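Store the Cards on Edge

A drawer of flat cards is a small indexing problem, and most households solve it badly. Loyalty cards, recipe cards, sample chips, game cards and expired memberships go into one pile, face up, and the pile is searched from the top each time. My position is that any set of flat cards used more than once a month should stand on edge in a shallow tray, and that the stack, as a storage method, should be kept for things that are not going to be looked for.

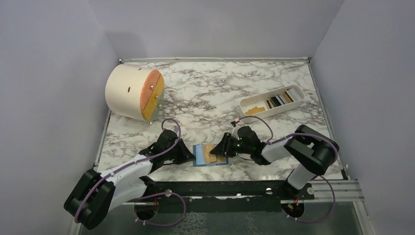 The argument starts with access cost. In a flat stack, retrieving the bottom card means lifting every card above it. A stack of 100 cards requires, on average, handling half of them to reach a card chosen at random, and the cards lifted off have to go somewhere in the meantime. In a row on edge, each card can be reached by tilting its neighbors a few degrees. Nothing leaves the tray except the card that is wanted. The position of that card also stays open as a gap for as long as the row is not pushed closed, so the return takes one movement.

The second point is wear. Stacked cards slide against each other under load, and the load is greatest at the bottom. Printed surfaces scuff, and glossy ones tend to cling. Cards on edge carry only their own weight. They do wear at the lower edge, a fair objection, but on most cards the edge holds no information. The face does.

The choice of tray matters more than it is usually given credit for. I have used an Illow tray and a Grernden tray on the same counter, each for long enough to form a view. The Illow has walls nearly as tall as the cards, and it looks tidy in a cupboard. In use it hides everything below the top edge, so the cards have to be pulled up to be read. The Grernden has low walls, which leave most of each card exposed to the fingers and to the eye. A low wall only has to stop the foot of the card from sliding. If the row is packed closely enough, the cards support one another and the wall does little else.

Packing density is where the method fails in practice. Too loose, and the row fans out and collapses. Too tight, and a card cannot be gripped without bringing two others with it. The usual advice is to fill the tray. I disagree. A tray should be filled to a little over half and the row held at one end, with a block if the cards will not stand without it. The remaining floor is working space. A card in current use can be laid flat there, where it is visibly out of sequence and still inside the boundary of the system. Fill that space and active cards migrate to the tabletop, then under other objects, and the search begins again.

Other objects are the real hazard. A flat card on a table is an excellent surface for putting something on. A card covered by a slightly smaller piece is lost to a casual look even when its border shows on all sides, as the eye reads the two as one object. I once spent the better part of an hour looking for a card that was under a coaster the whole time. I would sooner give up capacity in the tray than repeat that.

Color helps, within limits. Sorting by color makes a row quick to scan from above if the edges take the color of the face. Many do not. Coated stock often has a white core, and 50 cards of different colors can present identical white edges. Mai dividers, the plain ones with a raised tab, solve this at intervals. I use 3, and have found no benefit in adding more. The Dallow system goes the other way and gives every card its own slot. It is well made, and I think it is a mistake for home use. Slots fix the thickness and the order in advance, and a household set changes both without notice.

There is a scale at which all of this stops applying. A collection of 2000 cards needs drawers, a written index and a rule about who refiles. At that size a tray is only a staging area. Few kitchens or desks hold anything close to that number, and advice written for archives has done some harm to people with one handful of cards and one free corner of a counter.

For those people the requirement is modest: a shallow tray, a row on edge, and part of the floor left clear. I moved my own set over in September and have not yet had to empty the tray to find anything in it.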